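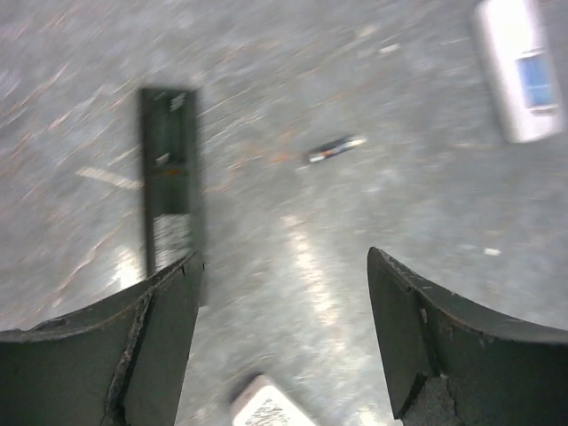

Glaze is just shiny paint, wrote one reader from Halton, so why can I not use my own paints on a clay pot and put it in the oven at home?

Many children ask us this at Poralia, and it is a very good thing to ask. Glaze looks like paint when you put it on. You use a brush for it, or you dip the pot in a bucket. But paint dries and stays paint. Glaze changes in the fire and becomes a kind of glass, and that needs much more heat than a kitchen oven can give.

Let us start with the clay.

Clay comes from the ground. When it is wet you can push it, roll it and pinch it. When it dries it becomes hard, but it is still weak. If you drop a dry clay pot into water, after a while it gets soft and falls apart. You will have mud again.

To make the clay strong, the potter puts it in a special oven. This oven is called a kiln. Some people say "kill" and some people say "kiln" with the n, and both are fine. The big kiln in our Plallgate workshop has a name, Koo, because of the sound it makes when it gets warm. Koo gets so hot inside that everything glows orange. After this fire, the clay can never turn back to mud. The change is for always.

Often there are 2 fires. The first one makes the pot hard but leaves very tiny holes in it, like in a sponge. The holes are so small that your eyes do not see them. They are useful, for they drink the water out of the glaze and help it to stick.

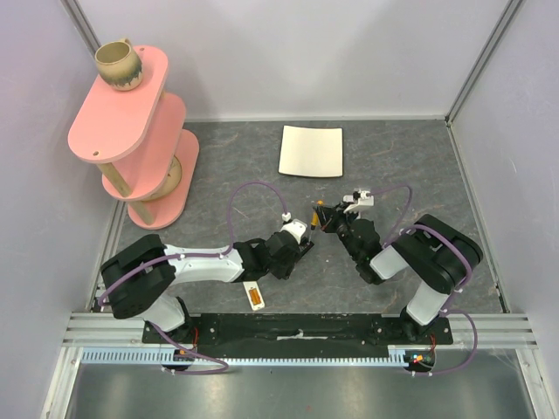

What is inside the glaze? It is mostly a fine powder, mixed with water. The powder has the same stuff in it that sand has, and from which window glass is made. It also has some clay, so that it holds on to the pot. And then there is something for the color. A little copper can give green. Iron can give brown, or yellow, or sometimes green too. Cobalt gives a strong blue.

Before the second fire the glaze can look quite different from how it will be later. A green glaze may be pink in the bucket! Potters make small test tiles so that they know what will come out. We have 68 test tiles on a wall in Plallgate, and 5 of them are called green, but no two greens are the same.

Now about the drips. Maybe you know a pot like the one on the pink shelf, with a tan body and dark green drips around the lower half. Who painted the drips?

Often the drips paint themselves. In the second fire the glaze melts. It becomes thick and slow, a bit like honey. Honey on the side of a jar moves down, because the earth pulls everything down, and the glaze does the same. Where the glaze is thick, it runs further. Where it is thin, it stays almost in its place. So you get long drips and short drips next to each other. When the kiln cools, the glaze becomes stiff and the drips stop where they are.

Some glazes run a lot and some hardly run. A potter can choose. He or she can also put one glaze over another – then the two melt together a little at the edge.

If the glaze runs too far, it comes under the pot and glues it to the kiln shelf. This is why potters wipe the bottom of a pot with a wet sponge before the second fire. Turn a cup around at home (an empty one, please) and look for a ring without glaze. Feel it with your finger. It is rougher than the rest.
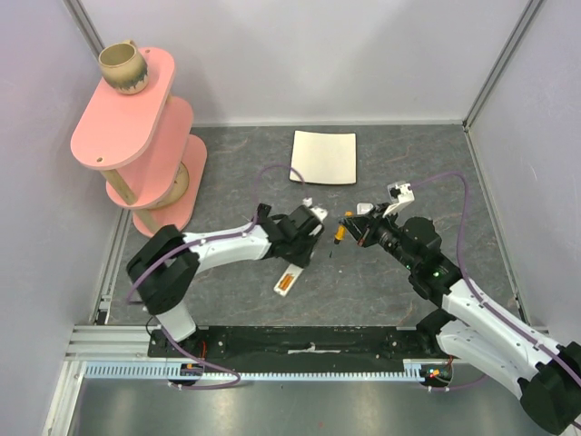
A pot can also have places with no glaze because the potter likes it so. The bare clay shows its own color, and this depends on what is in the ground where it was dug. Clay with much iron becomes red or brown. Clay with little iron stays pale, like sand or cream.

The handle is a different job. It is made from its own piece of clay and put on when the pot is not wet any more but also not yet dry. Potters call this "leather hard". They scratch both parts, put some wet clay between them, and press. If the handle is much wetter than the pot, it shrinks more when it dries, and then you may find a crack.

And the waiting! You cannot open a kiln when you feel like it. Koo stays closed for 18 hours after the fire is off. If cold air comes in too early, the pots can break.

Something to try: put one drop of honey and one drop of water at the top of a plate. Hold the plate up and watch which drop gets to the bottom first. Then try a bigger drop of honey beside a small one. Draw the paths they make, and wash the plate after.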